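Six evenings with the Grirel handheld gripper kit

I've had the Grirel kit from Kellel for a little while now and I keep telling people about it at dinner, so it had better go on the blog instead.

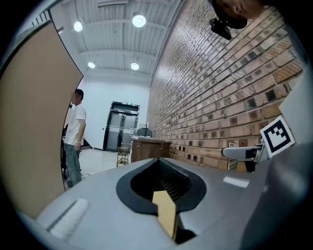
What the Grirel's wide lens sees: its own gray housing, the square marker on the right, and a whole lot of brick wall.

If you don't follow this stuff, the short version is that it's a gripper you carry around by hand, with a camera on it. You pick things up and put them down with it the way you'd like a robot to, it records what it sees, and later you use those recordings to teach an arm the same job. I've wanted one ever since I spent most of a winter trying to teach my little desk arm to put away mugs with a game controller. (The mugs lost. I drink out of a steel camping cup now.)

Kellel sells it as a kit, so you get a box of printed parts, a bag of screws per step, the camera mount, the marker tiles and a booklet. I bought mine, by the way, full price, after bothering their support address with questions for weeks. They were patient with me.

Putting it together

I blocked out an afternoon and needed the evening as well. Most of that was my fault. The trigger linkage has a spring that wants to leave the building, and the booklet shows it from the one side where you can't tell which way the hook faces. I got it wrong, closed everything up, squeezed the trigger and got nothing at all, so off came four screws and in I went again. The second time it snapped back with a lovely solid click and I sat there opening and closing it like a kid with barbecue tongs.

The printed parts are really nice! I expected to be sanding things, and the only edge I touched was inside the grip, where there was a rough seam right under my middle finger. Whoever worked out the screw bags deserves a raise. Each one is labeled with the page it belongs to, and there were a couple of spares in the small sizes, one of which is now under my fridge.

One complaint, and it's a real one: the marker tiles go on with adhesive pads, and the pads grab instantly. You get one shot. I'd much prefer a little recess to drop them into, or even a pencil line to aim for.

The view

The lens is very wide. I knew that from the product page and I still wasn't ready for it. Straight lines bend, brick walls go curvy at the edges, the ceiling is in there along with all its lights, and so is anyone who happens to be standing in the room. My first reaction was that it was far too much. Then I tried it in a cramped corner where a normal lens would have shown me the side of a box and not a thing more, and I came around completely. All that extra room gives the tracking something to hold on to, and textured walls seem to be a gift for it. Plain white walls are where I had trouble.

It does mean you have to think about privacy in a way I hadn't. If you record at home, your home is in the recording. I tidied up more for this gripper than I do for my mother.

Getting actual recordings out of it

The companion program is called Cù, and I kept typing it without the accent and then wondering why the forum search came up blank. It takes the video, works out how the gripper moved through the room, and marks which takes it trusts. Over my six evenings I recorded over 70 takes of the same job, picking up a cup and setting it on a saucer, and Cù kept 55 of them. I was thrilled with that. I'd been bracing for half.

The ones it threw out taught me a lot, too. Nearly all were from the first two evenings, when I was whipping the thing around as if I had a bus to catch. Slow down, keep your wrist loose, don't sweep past a blank wall with your nose in it, and the numbers get better right away. I also learned to do the little calibration wave at the start of each session every single time, including the times I was sure I didn't need it.

Cù's weak spot is what it says when it's unhappy. "Track lost" is all you get. Lost where? Was it me, the light, the wall? I ended up scrubbing through videos with a notepad next to me, and a simple timestamp would have saved me most of an evening. Processing is slow on my old laptop as well, so I started it before bed and looked at the results over breakfast, and I have to say that's a fun way to start a day.

What it's like in the hand

Heavier than I'd guessed. Fine for twenty minutes, and then my forearm starts to write letters of complaint. I asked Nuria Robles, who has smaller hands than I do, to try it at our meetup in Stuvville, and she found the trigger a bit of a reach but got the hang of the pinch faster than I had. She was stacking cups in no time and I was a little jealous. Her advice was to brace your elbow against your ribs, and it helped me straight away.

The fingers are the best part for me. They give a bit when they close, so you don't have to line up perfectly, and you can feel through the trigger when something's about to slip. Thin flat things are still miserable. I never once got a coin off a table, and a playing card only if it hung over the edge. Cups, sponges, wooden blocks, a tangerine: all great.

So would I buy it again?

Yes, and happily. It suits people who already have an arm, or access to one, and who like building things and don't mind a learning curve in the software. If you want something that works the minute you open the box, wait a while, or ask Kellel whether they'll sell you one assembled (they told me it's being considered and wouldn't say more). And if you've only got plain white walls, put up some posters before you start.

My own plan for December is to move past cups. I've got the mugs back down from the shelf, handles and all, and I'd like to record a fresh batch with the handle pointing in every direction I can think of. I also want to try a second marker tile layout that somebody posted on the Cù forum, though that means peeling off the pads, and I'm putting that off.

If you've got a Grirel and you've found a decent way to get those pads off without bending the tile, please leave a comment. Same goes for the spring. There must be a better way to hold that spring.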